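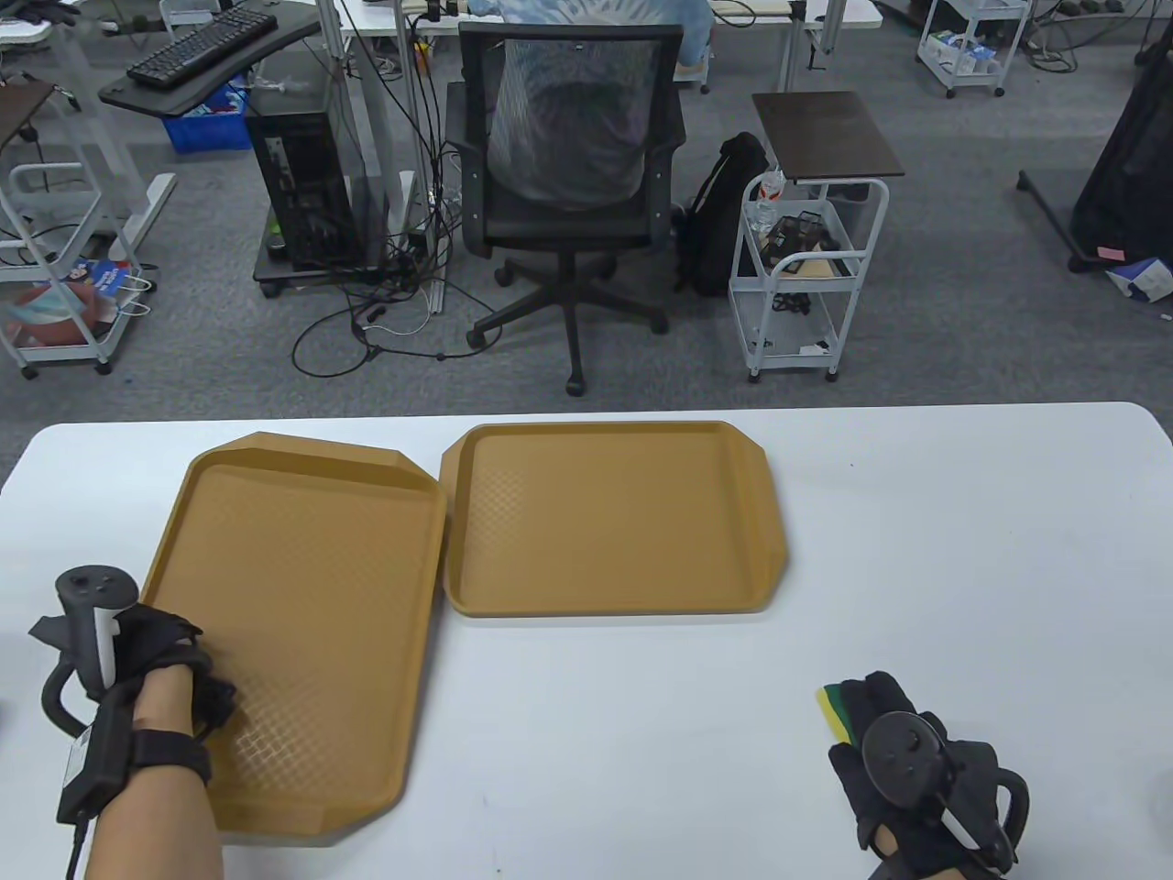 According to Mimoza Tomić, a serving tray should be judged by its underside and its corners, where grease and crumbs collect long before the flat base looks dirty. Her remark appears in the introduction to the Judholm handbook on canteen equipment and is often repeated in training for food service staff.

A serving tray is a shallow, portable platform with a raised rim, used to carry food, dishes and drinks. Trays of molded plastic are common in cafeterias, schools, hospitals and workplace dining rooms. They are usually made in a single piece and are valued for their low weight and resistance to breakage.

Form

Most plastic serving trays are rectangular. The rim keeps dishes from sliding off and stiffens the base. Corners may be rounded or cut at an angle, and handles may be formed at the ends or at the corners. The base is either smooth or textured. A fine raised pattern, often of diamonds, gives cups and plates a better hold but is harder to wipe clean than a smooth surface. Tan, brown and gray are traditional colors in institutional use, as they show scratches and tea stains less than white.

Cleaning

Trays are washed by machine or by hand. Hand cleaning is normally done with warm water, mild detergent and a sponge. Two-layer sponges have a soft side for general wiping and a rougher side for dried food. The rough side can dull a glossy finish and is generally kept for textured bases. The sponge is moved along the lines of the pattern first and then across them. The inner edge of the rim and the handles are cleaned separately, after which the tray is turned over and the underside wiped.

Small sponges reach into narrow corners more easily than large ones but need frequent rinsing. Sponges used on trays are kept apart from those used on floors or sinks.

Drying and storage

Washed trays are set on edge in a rack until dry. Stacking them damp can leave water marks and an unpleasant smell. Dry trays are stacked by size, with the handles facing the same way. Trays of different models should be stored separately, even when their color matches, as their rims may not nest.

Service life

The canteen at Leiva, which keeps 130 trays in daily use, inspects its stock every June. Trays with cracked rims or deep cuts in the base are withdrawn. Špela Berisha, in her survey of the Leiva stock, recorded handle damage more often than damage to the base and attributed it to careless stacking.

See also: Cafeteria; Dish rack; Sponge (cleaning); Tableware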